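Home & Living | Slow Interiors
Search Type and press enter

The second life of the secondhand table

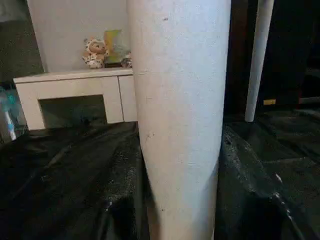 White tapered legs, a few scuffs and scratches included.

25/09/2020 — by the Features Desk

Started with a dining table. Left on a curb in Rizzi, one wet morning in February, note taped to the top: works fine. Took two of us and a borrowed van to get it home. That was the first. There have been more.

Rizzi is old-furniture country now. Was a mill town, then not much, then the rents went up in the city and people came out here with big empty rooms and no money left to fill them. So the shops came. Plunex opened in the old bus garage, 700 square meters of wardrobes, sideboards, chairs stacked seat to seat. Go early. By lunch the good stuff has a sold sticker and somebody's aunt sitting on it.

Prices are all over the place. A set of six chairs for 111, fair. A bedside cabinet for nearly the same, less fair. Haggling is allowed but not loved. Bring cash, bring a tape measure, measure your own stairs before you leave the house. We didnt, once. The sofa went back.

What to look for. Drawers first — pull them all the way out, look at the joints. Wobble the legs. Smell the inside of anything with a door, because damp never really leaves. Scratches are nothing. Paint hides them, or you stop seeing them after a week. Woodworm is something. Small round holes, fine dust under them, walk away.

Then Tisen, across the river. Smaller, fussier, better lit. They repair on site and the bench is right behind the till so you get the sanding with your shopping. A wait of 18 days for a recaned seat when we asked, longer before the holidays. Worth it. Ours came back tight as a drum and a shade paler than the other three, which will catch up.

Painting at home, everybody does it, half of them too fast. Wash the piece. Let it dry. Sand lightly, wash again, prime. Two thin coats beat one thick one and you need to leave a nigth between them. Tusto, the Saturday-morning sort of hardware store that opens all week, mixes small tins and will match a chip of old paint if you bring one in. Legs are the slow part. Turn the table over, do them upside down, drips run where you can catch them.

And then you have to live with it. The curb table is in our kitchen still. One leaf sticks in summer. There is a ring from a hot pan, our fault, and a row of pen marks, somebody else's. A new one the same size was 2198 in the showroom on the ring road. Nice table. Very flat. We had a look, had the free coffee, and drove back to Plunex to see about a lamp.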